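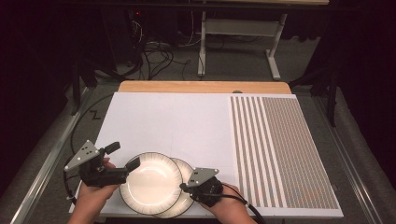
Plate stacking task, start position, striped plates on the white board

bmoya
Posted April 7, 2019
We have 2 weeks until the club demo and I want to lock the setup. Plan is 200 demos of stacking with the hand-held grippers. Left hand takes the top plate, right hand takes the lower one. Any objections?

rena_k
Take the striped mat off the board. It has nothing to do with plates.

bmoya
The mat stays. We need it for the next task and I don't want to move things halfway.

ehonda
I'm with rena on this one. Also, start with the plates apart. Overlapping rims are hard to get a finger under, and new members will drop them.

tesport562
Disagree. If they always start apart, the model never learns the overlap - and that's the case we lost points on in February.

ehonda
Fine, half and half then. But watch the cables when you cross hands.

bmoya
Half and half works. Mat is still staying.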